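Soft fingertips vs. hard ones for fruit?

pegboard_pat
1/18/25
Hi everybody, hope the new year is treating you well! I've been going back and forth between the Fadetti two-finger and the Brulmont with the soft pads, and I can't make up my mind. The Fadetti closes so much more evenly, but I've done 40 picks with each and it bruised 7 apples. Same arm, same Stolerura controller. My setup, apple on its plate, gripper off to the right:

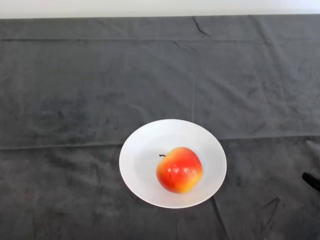

Photo: pegboard_pat

It's the shiny skin that worries me most. I'd love to hear what you all run.

slowservo
Lovely apple! I'd go Brulmont and not look back. Bruises mean too much force, and soft pads forgive a lot of that.

teabag_torque
Have to disagree with slowservo, friendly as ever. Pads wear out, and then you're chasing a new problem. Turn the closing force down on the Fadetti first (it's under limits in the Stolerura menu) and try again before you spend a dime.

slowservo
Mine are at 3,545 picks and still fine, so there!

pegboard_pat
Ha, okay, force first, then pads. Does that dark cloth bother anybody's camera, by the way? I do like how the white plate stands out on it, but the folds make me wonder.

teabag_torque
My Teoh doesn't mind folds. I'd iron it anyway.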